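The Laundromat That Folds Your Shirts

The first thing people ask Said Shawky is whether the machine can do fitted sheets. It can't. There is a sign about it on the door, and another one at eye level above the payment screen, and they ask anyway.

Shawky owns Manholm Wash & Dry, a laundromat in a strip of stores between a tire shop and a tax office. In June he took out two of his oldest dryers and put in a Wustent, a folding machine the size of a large refrigerator. Customers clip a shirt, towel or pair of pants to a rail at the front. The rail pulls the item in, and a few seconds later it drops into a tray, flat and square. A load costs two dollars on top of the wash.

Home folding machines have been promised for years, and several companies have run out of money trying to sell them. The price was usually too high for a household, and feeding in each item by hand took nearly as long as folding it. Wustent's makers went after coin laundries and small hotels, where one machine could be shared by many people over a long day. 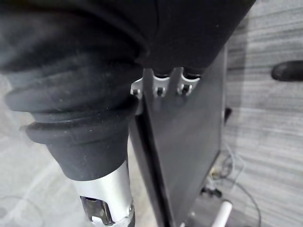 Shawky heard about it from a supplier and was not impressed by the brochure. He asked for a trial and brought his own laundry, including a hooded sweatshirt that he expected to cause trouble. The machine stopped and asked him to remove it. "I liked that," he says. "My old dryers would have eaten it."

Cloth is hard for machines to handle. A box has the same shape every time it comes down a conveyor, but a T-shirt can arrive in any shape at all. The Wustent gets around most of the problem by making the customer do the difficult part. Once a shirt is hanging from two clips, the machine knows where the shoulders are, and the rest is a matter of plates and rollers.

A rival model, the Arnomby, tries to skip the clips. Customers dump the whole basket into a drawer and walk away. It uses cameras to find a corner or a collar, picks the item up, and often has to put it down and try again. A full load can take most of an evening. Shawky saw one at a trade show and timed it on a bath towel.
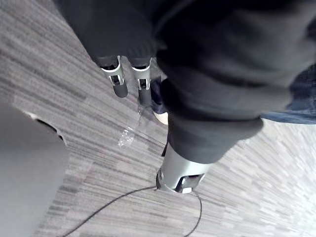
Soft sleeve over the arm, with a metal wrist component below it.

"It did a beautiful job on the towel," he says. "I could have gone for lunch."

His own machine handled 1,580 loads between June and the end of November, according to the counter on its service screen. That was enough to cover the lease, with a little left over. The busiest time is Sunday after five, when the line for the folder can be longer than the line for the washers. He has thought about a second one and decided against it for now. It would mean losing two more dryers, and dryers are where a laundromat makes its money.

Not all of his regulars use it. One couple still fold sheets together at the long table by the window, walking toward each other and back. A man who irons shirts for a restaurant told Shawky that the machine's creases were in the wrong place, and brought in a shirt to prove it. Shawky passed the complaint along. A software update moved the sleeve fold by more than two inches, and the man still does his shirts by hand.

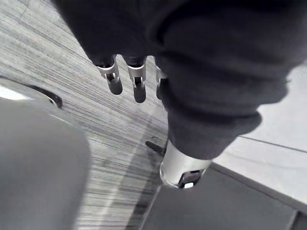
5 min read

The breakdowns have been small. Lint collects on the rollers and has to be wiped off each night. Buttons are fine, but drawstrings are not, and in the first month one pair of sweatpants kept the machine out of service until the next afternoon. The technician came from Ait Brahim, the company that handles repairs in the region, and showed Shawky how to release the rail himself. He keeps the tool for it on a hook in the office.

There is also the matter of children's clothes. Anything smaller than about a size six slips off the clips, so parents of toddlers, who probably have the most folding to do, get the least out of the machine. A set of narrower clips is supposed to be on the way. Shawky has been told spring.

Until then he has put a second folding table in the space beside the machine, with a bench and a power outlet for phones. It cost him very little and it is in use most evenings. Some customers stand there and fold the small things while the Wustent works through the rest of the basket. The fitted sheets end up on that table too, mostly rolled into a ball and pushed to the bottom of the bag.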